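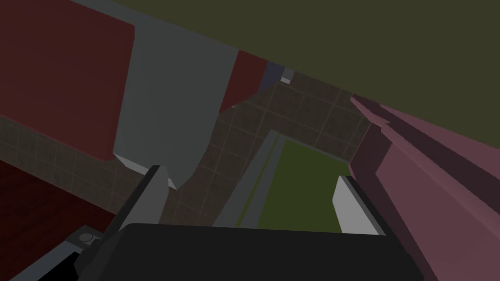 I've been going to the bereavement lunch at Flomia, the café by the bus station, since I lost my mum, and I've got some news for anyone who has been meaning to come along. From July it moves from the back table to the whole of the upstairs room, and it'll run every week instead of every fortnight. Hooray for that, because we've been sitting elbow to elbow for months and I have had soup in my lap twice.

Nuria Benítez, who started it after her husband's funeral, told me she only ever expected a handful of people. She put a card in the window of the undertaker's on Moya Street and another in the library, and four turned up the first time. Last month there were 40 of us, counting the two babies. "I ran out of chairs and then I ran out of bread," she said, and I can vouch for the bread.

If you haven't been before, it's very easy-going. You come in at noon or whenever you can manage, you pay what you like for the food, and you sit wherever there's a gap. Some people talk about the person who died the whole way through. Others talk about parking, or their knees, or the football. I spent my first visit hardly saying a word and then had a long chat on the way out with a man who'd known my mum from the swimming baths, and I'd never have met him otherwise.
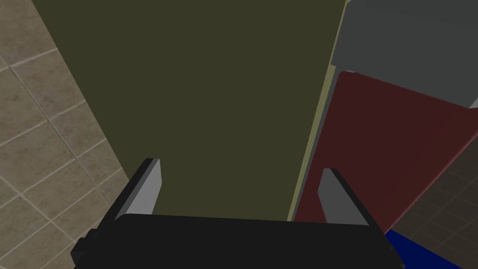
Page last updated: July, 4.40 pm

The other new thing is help with writing death notices and the bits you read out at a service. Armindo Aguiar used to set the notices for the local paper, back when they were all phoned in, and he's going to be at the table in the corner for the last hour of each lunch. Bring whatever you've got - dates, scraps, a list on the back of an envelope - and he'll help you knock it into shape. He did my mum's with me in the end. I'd written three pages and he got it down to 60 words without losing the allotment or the terrible dog, which I still think is a marvel!

He did ask me to mention a couple of things. He can't place the notice for you, so you'll need to send it to the paper yourself or ask your funeral director to do it. Check the spelling of every name with somebody else in the family before it goes off (he's got stories about this, mostly involving cousins). And if the service time isn't fixed yet, leave it out and put in a second, shorter notice later on.

There's no need to book for either. The upstairs room does have 3 steps at the turn of the stairs as well as the main flight, so if stairs are a bother, tell whoever is on the till and they'll keep a place for you downstairs, and one or two of us will come and sit with you. I'm always glad of the excuse, as it's nearer the cake.

Nuria is also after a second urn for the tea and somebody with a van who could fetch folding tables from the old Reltora hall one morning before the move. If you can help with either, leave your number at the café. The lunches carry on downstairs until then, same table, noon till 3, and do bring a friend if you don't fancy walking in on your own.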